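Section 4: Setting up consent records in Turkus

Right, by now you should have Turkus installed and your first dataset loaded. If you skipped section 3, go back and do it, as I'm going to assume your column names are tidy.

I wrote this part after making a real mess of my own records. I had 43 survey files on the Illow server and no idea which people had agreed to what, so please learn from me and do this before you run any analysis!

1. Open the dataset and click Provenance in the left-hand menu.

2. Choose New consent record. Give it a name you'll still understand in July - I use the survey title and the month.

3. Paste in the exact wording people agreed to. Don't tidy it up, even if there's a typo in it.

4. Under Permitted uses, tick only what that wording covers. If it says "teaching" and nothing else, then research stays unticked.

5. Set the review period. Mine is 13 months, which gives me a bit of slack after the yearly audit.

Note: the Handent import tool fills in step 4 for you, and it's generous. I always untick the lot and start again. 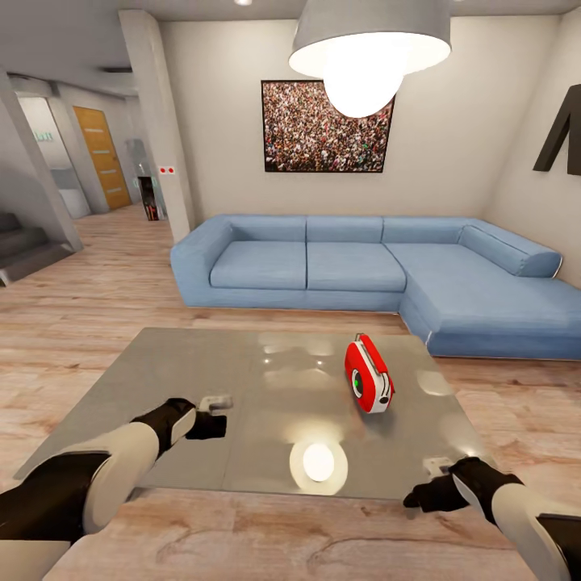
6. Link the record to your columns. Hold Shift to pick several at once (it took me ages to find that). Anything you leave out gets a grey padlock and won't export.

7. Press Check. You'll get a list of columns that could identify someone when they're put together, such as postcode and date of birth. I had 29 on my first go, so don't panic.

8. For each one, pick Mask, Group or Keep. Keep asks you to type a reason, and "needed" isn't a reason.

Caution: Mask can't be undone once you've saved. Make a copy of the dataset first, and store it somewhere only the 2 named data owners can open.

If you're using the Đoàn plug-in for scoring models, switch it off until step 8 is finished. It reads columns as soon as they're linked, padlock or no padlock, and I've asked for that to be changed. Once you've saved, turn it back on from Settings and carry on to section 5, where we'll set up the access log.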